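Chapter 7
Keeping House: The Domestic Kitchen as a Workplace

What you will learn in this chapter

How the kitchen came to be treated as a place of work
Why the distance between fixtures matters more than floor area
What household time diaries can and can't tell us
How materials and finishes shape the labour of cleaning

Key terms: unpaid work, work centre, time diary, galley plan, landing space, task overlap

7.1 Starting at the sink

If you have ever stood at a kitchen sink on a winter evening, sleeves pushed up, waiting for the kettle and wondering whether there was enough milk for the morning, then you already know a good deal of what this chapter has to teach. I say this at the start because students who sail happily through the earlier chapters on factories, offices and shops sometimes arrive here feeling a little cheated. They came to study work, and here we are talking about dishcloths! But the kitchen is the workplace nearly all of us have been inside, and it is very likely the first one in which you were ever given a job to do, even if that job was only standing on a chair and drying the spoons.

For a long while the people who wrote about labour left the kitchen out. Work was something that happened behind a gate or a counter, for wages, between set hours. What happened at home was family life, or duty, or (in the more sentimental authors) love, and it went uncounted. The trouble with leaving it out is that the hours were still being spent. Somebody peeled the potatoes. Somebody scrubbed the pot. When economists finally began asking households to write down what they did with the day, the totals startled a good many readers who really ought not to have been startled, having eaten supper every night of their lives.
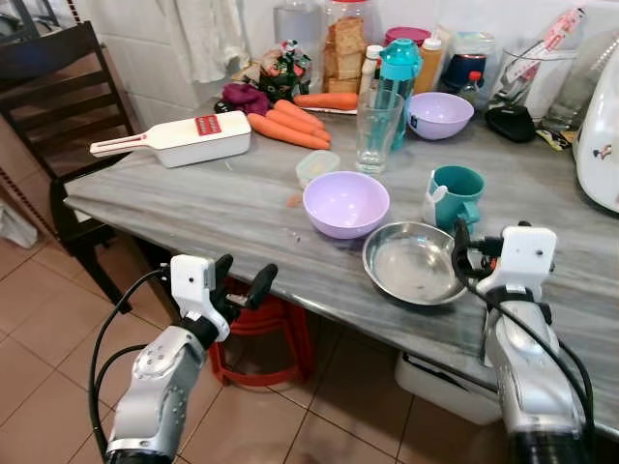 We will use the term unpaid work for labour done without wages that you could, in principle, pay another person to do for you. Cooking a meal counts under this definition, and eating it does not. Wiping a bench counts. Sitting beside it with a cup of tea and your feet up does not, although I would be the last to discourage you. The test is a rough one and it breaks down in interesting places. Is baking a birthday cake work or leisure? What about shelling peas while chatting with your grandmother? Keep a few of these awkward cases in your notebook as you read, and we will come back to them in Section 7.5, where the argument becomes quite lively.

7.2 The Humgate diaries

Much of the discussion in this chapter leans on one small study, and I should introduce it properly. The Humgate Household Survey asked 431 households to keep a diary of every kitchen task over 19 days in December. December was an odd choice, as the authors cheerfully admit in their preface, what with the holiday baking and the visiting relatives, and the figures should be read with that in mind. Still, the diaries are wonderfully detailed. People wrote down when they began a task, when they left off, and what else they were doing at the time, and that last column is the one we shall care about most.

It is there that we meet task overlap, the habit of carrying on two or more jobs together. A pot simmers while the lunches are packed. The oven heats while the floor is swept and a child is helped with spelling. If you add up the tasks separately you get far more hours than the clock allows, and if you record only the main task you lose half the labour. Neither method is wrong, exactly, but you must know which one a table is using before you quote from it. I have marked more essays than I care to remember in which the two were stirred together like flour and salt.
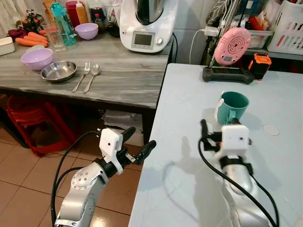
The diarists also had a great deal to say about putting things down. This sounds trivial, and the early planners thought so too, but the complaint turns up on page after page: a hot tray in both hands and nowhere to rest it, or a bag of groceries held on one hip while the other things are shoved aside. Designers now call the clear surface beside a fixture its landing space, and a kitchen can be generous in every other respect and still be miserable to work in for want of it. One household in the diaries solved the problem with an ironing board. Another simply stopped roasting anything.

7.3 Walking and reaching

Let us turn from hours to steps. A work centre is a spot where one kind of task is done: washing up, preparing, cooking, storing. Most kitchens have at least three, and the worker travels among them all day long. The old advice was to make the kitchen big, on the cheerful theory that more room meant more comfort. Anyone who has cooked in a large farmhouse kitchen will tell you how far it is from the pantry to the stove by the end of harvest.

The opposite answer is the galley plan, a narrow room with its work centres ranged along one wall or two. It was borrowed from ships and railway dining cars, where there was no choice in the matter, and it suited the new apartment blocks very well. The cook turns where she used to walk. On the other hand, a second cook is always in the way, and the plan has been blamed, with some justice, for keeping kitchen work a job for one.
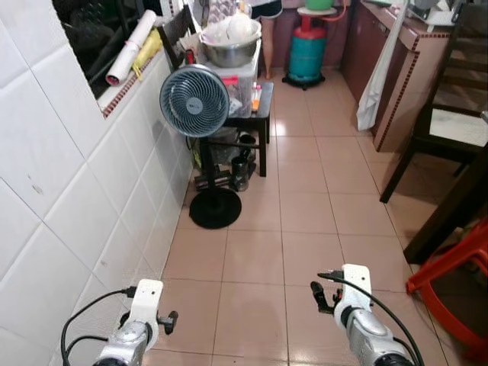
Which brings us to a question of fairness that the floor plan alone can't settle. When a room is built so that only one person fits comfortably, who in the household turns out to be that person? The Leradau housing estate, our first case study, was rebuilt with wider kitchens for precisely this reason, and the results were mixed. Some families did begin to share the cooking. Others used the new space for a bigger fridge. As you read the case, try to separate what the architects hoped for from what the tenants said they wanted, and notice how seldom the two were written down in the same document.

Finishes come into it as well. A glazed surface wipes clean easily, but it shows every splash, and standards of cleanliness have a way of rising to meet the shine. We will look at the advertising of the Plusico company, whose household catalogues promised to save labour and then described, in loving colour, a home that would need polishing every day.

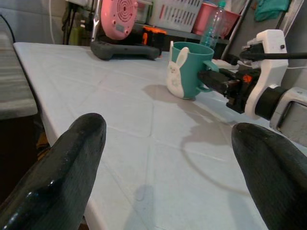

Before you read on: a kitchen log

For one ordinary day, keep a log of the kitchen tasks done in your home, by you or by anyone else who is willing to be watched.
Write the starting and finishing time of each task, and anything else going on alongside it.
Mark with a star any moment when a person had to stop and clear a space before carrying on.
Bring the log to class, along with one awkward case from your notebook. We will compare it with the diary extracts in Section 7.4.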